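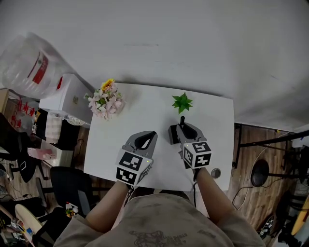
Oficina de arranjos florais artificiais regressa a Tanport na quinta-feira

A oficina de decoração de mesa da Canunitz volta a abrir na quinta-feira, em Tanport, com 12 lugares e uma sessão ao fim da tarde. As inscrições fazem-se ao balcão da loja Royer, na rua de Falumstead, até à véspera.

O programa é dedicado às flores e plantas artificiais: como escolher o tamanho do ramo para uma mesa branca e lisa, onde pôr uma planta pequena sem que fique perdida e o que fazer com os caules à vista quando a jarra é transparente. A sessão dura cerca de duas horas e é orientada por Rhydian Harries, que já tinha dado a primeira edição, em abril.

Segundo Harries, a maioria dos participantes chega com flores a mais. "Um ramo numa ponta e uma suculenta mais ao meio chegam para uma mesa de trabalho. O resto tem de ficar livre para se poder usar", afirma.
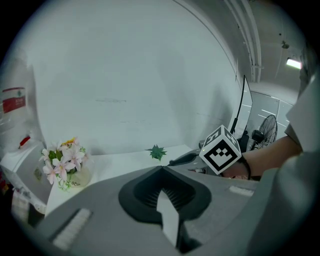
Os lírios em rosa-pálido e branco continuam a ser os mais pedidos na loja, muitas vezes com uma única flor amarela a rematar o ramo. As suculentas verdes de folhas pontiagudas vendem-se à parte e dispensam vaso, desde que a base assente bem.

A organização recomenda que cada pessoa leve a sua jarra. Quem não tiver pode comprar uma no local por nove euros. As flores estão incluídas na inscrição e podem ser levadas para casa no final.

Uma parte da sessão trata da limpeza. Wyn Parry, da Royer, vai mostrar como tirar o pó às pétalas com um pincel macio e como endireitar folhas que ficaram dobradas na caixa. Parry desaconselha o uso de água muito quente, que pode deformar os caules de plástico.

As portas abrem às 18h00 e a oficina começa meia hora depois. Os menores de 16 anos devem ir acompanhados por um adulto.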